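Back from Honwood. Putting a few notes here while I remember them, mainly for anyone going by train and bus in January as I did.

1/ The train only goes as far as Ellum. From there it's the local bus, which leaves from the far side of the station car park. The stop by the main doors is for the school service and the driver won't let you on.

2/ Buy the ticket on board. Cards were fine going out, but the reader was down on the way back, so have some coins on you.

3/ Last bus up the valley is at 5.40pm out of season. I got in on the 5.10 train and had time for a sandwich. If your train is late you'll need a taxi, and there's one firm. Ring them before you set off.

4/ I stayed at the Stępień guest house, up the hill past the chapel. Mrs Stępień does breakfast from 7.30 and will do it earlier for walkers if you ask the night before. Porridge, eggs, good bread. Rooms at the back are quieter. Mine looked over the lane and the milk lorry comes through at 5am.

5/ The walk I went for was the Priltent round. 12 miles by the leaflet, and my watch agreed near enough. It took me all the daylight there was. The leaflet says five hours — not in January, not with my knees.

6/ First part is easy, along the river on a made path. After the second footbridge you go left, up through the wood, and this is where I went wrong. The signpost has turned on its post and points at a farm. Keep the wall on your right and you're fine.

7/ You climb 500 metres in all, most of it in one go above the wood. Ice on the steps near the top. I had spikes with me and used them. A couple coming down without any were doing it sitting.

8/ No café at Priltent in winter. The shop opens mornings only and sells hot pies until they run out. I had the last cheese one at 11.20.

9/ Phone signal comes and goes. None at all between the wood and the top, so save the map first.

10/ Would I go again? Yes, but in May, and for three nights. Two didn't leave me a spare day for the weather. I've asked about the back room.

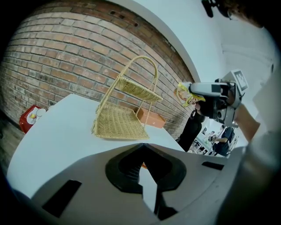
Mutua Simiyu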